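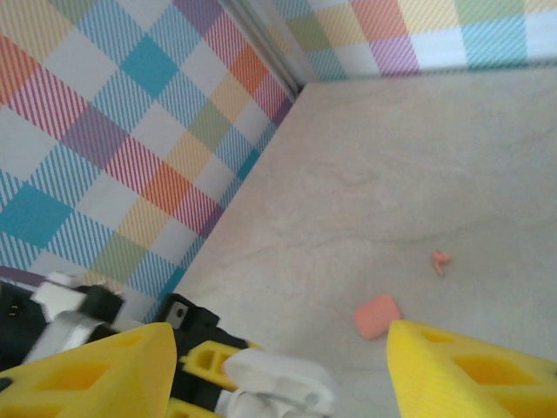
Lining a box with plaid paper

Most guides tell you to match the plaid across the corner. I've tried, and I doubt it's worth the bother. On a busy pastel check with diagonal bands, the eye gives up long before it finds the join.

1. Measure each wall separately. Boxes sold as square seldom are.
2. Cut the bottom edge with a steel rule and a new blade. A wobble shows badly against a plain pale floor.
3. Paste one wall, smooth it from the middle out, then do the next. Stop both sheets just short of the corner.
4. Leave it until Thursday if you started on Tuesday. "Dries in 12 minutes" is optimistic.

Marwa Kamel swears by spray glue. I remain unconvinced.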